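Household Tips: Preparing the Car and the Home for Safer Driving

Traffic collisions remain a leading cause of serious injury, and many of the steps that reduce the risk can be taken at home before a trip begins. The Jesham Road Safety Office offers the following guidance to all households with one or more drivers.

Keep a written record at hand

Every vehicle should carry a single sheet listing the insurance policy number, the name of the registered owner, an emergency contact and any medical condition that first responders should know about. Print the sheet in large type and store it in the glove compartment. Keep a second copy at home, in a drawer known to every adult in the household. Residents of Jesham may collect a blank form from the office at 387 Danzer Avenue or from the front desk of the Hosteck branch library.

Check tires at the kitchen table

Tire pressure should be checked once a month, when the tires are cold. Write the readings in a notebook and compare them with the figures on the label inside the driver's door. A tire that loses pressure month after month should be examined by a repair shop. Spread the notebook, the gauge and the owner's manual on a table with good light, and enter the new readings before putting anything away.

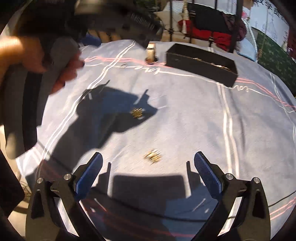

Assemble a roadside kit

A basic kit fits in a small box and should contain:

Three reflective triangles
A flashlight and spare batteries
A first aid kit, checked for expired items each January
A blanket and a bottle of drinking water
A phone charger that works from the vehicle

Secure the box in the trunk with a strap. Heavy items left unsecured in the passenger area can cause injury in a sudden stop.

Agree on household rules for new drivers

Families with a teenage driver are encouraged to put their rules in writing. These may cover night driving, the number of passengers and the use of phones – which should be silenced and out of reach while the vehicle is moving. Some 100 households took part in the Prastell Safe Start program last winter, and 81 returned a signed agreement.

After a collision

Move to a safe place if possible, turn on the hazard lights and call 911 if anyone is hurt. Do not move an injured person unless there is immediate danger. Photograph the vehicles and the road only when it is safe to do so, and exchange details with the other driver.

Copies of this page are available in large print on request.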